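How to get a table at a pop-up restaurant

Short-run restaurants sell out quickly, and most of them don't work like a normal booking. The steps below are the ones we use for supper clubs, residencies and kitchen takeovers.

1. Find out who is cooking and who owns the room. These are often different businesses. When Nogueira ran its grill menu upstairs at Gollero, the bar took the drinks bookings and the kitchen took the food bookings, and people who rang the wrong one were simply told it was full.

2. Join the kitchen's mailing list before the dates go up. Trenum gave its list two days' head start in August, and there were only 33 seats a night.

3. Check the booking terms. Many pop-ups sell tickets and don't take deposits, so you pay for the whole meal up front. Look for the cut-off for refunds and whether you can pass your seats to someone else.

4. Book early or late in the evening. The first sitting and anything after 9pm tend to go last. Tables of two are easier to place than tables of four — if there are four of you, ask whether you can sit as two pairs.

5. Send dietary requirements when you book. A small kitchen with a set menu may have bought everything by the morning and won't be able to swap a dish at the door.

6. If it's full, join the waiting list and keep your phone on from mid-afternoon. Most cancellations come through between 3pm and 5pm.

Walk-ins

Some places hold back a few stools. Plomach keeps its counter for walk-ins all night and takes names at the door from 5.30pm. Give your name, ask how long the wait is, and go for a drink close by.

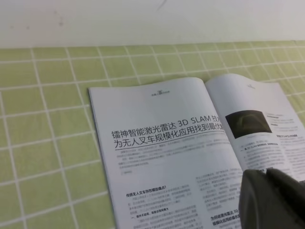

Go back ten minutes before the time you were given. If your whole party isn't there when a stool comes free, it will usually go to the next name on the list.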